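Gray tote bin

A gray tote bin is an open container, roughly rectangular, used for holding and moving loose goods in warehouses, workshops, stockrooms and homes. It is usually molded in one piece from polypropylene or high-density polyethylene. The name refers to the color in which it is most often sold, although the same shapes are made in blue, red and black. In everyday speech it is also called a tote, a picking bin or a parts bin.

Form

Most tote bins have sloping walls, so that the opening is larger than the base. The slope is called the draft. It lets the bin come out of its mold and allows empty bins to nest inside one another. A steep draft saves storage space but leaves less flat floor inside, and small items tend to slide toward the middle. Straight-walled bins hold more for the same outside size but can only be stacked – they do not nest.

The inner surface may be glossy or matte. Matte walls hide scratches and reflect less light, and they are often preferred where goods are sorted under strong lamps. Corners are either rounded or formed by angled seams where two walls meet. Rounded corners are easier to wipe clean. 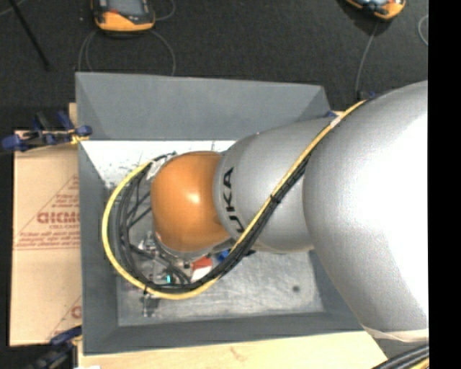
Sizes are not the same from one maker to another. Bins from different suppliers may look alike and still jam when nested, and large users generally keep to a single pattern. The Brindico pattern, common in small parts stores, has a wide rim and a fairly shallow draft. The Nilow pattern is deeper and has a narrow base.

Use

Bins are filled with goods of one kind or with mixed goods. Single-kind bins are kept on racks and labeled on the short side. Mixed bins are used for returns, for orders being put together and for household sorting, where toys, tools or kitchen items are gathered in one place before being put away.

A survey of storerooms in Flenangate by Rohani Harahap and Ilham Siregar recorded 736 bins in use. Roughly 20 percent had no label of any kind. The authors noted that unlabeled bins were more often overfilled, and that staff commonly tipped them out to find a single item. The survey was updated on 4/21/20 with a section on deep bins.

Care

Bins are washed with warm water and mild soap and dried upside down. Solvents can cloud the surface. Wulan Khoo's storeroom handbook advises taking a bin out of use when a crack reaches the rim, and stacking loaded bins no more than two high on an open shelf. Bins left in direct sun become brittle over several years, beginning at the rim and handles – black ones last somewhat longer outdoors.

See also

Crate
Nesting container
Pallet
Shelf bin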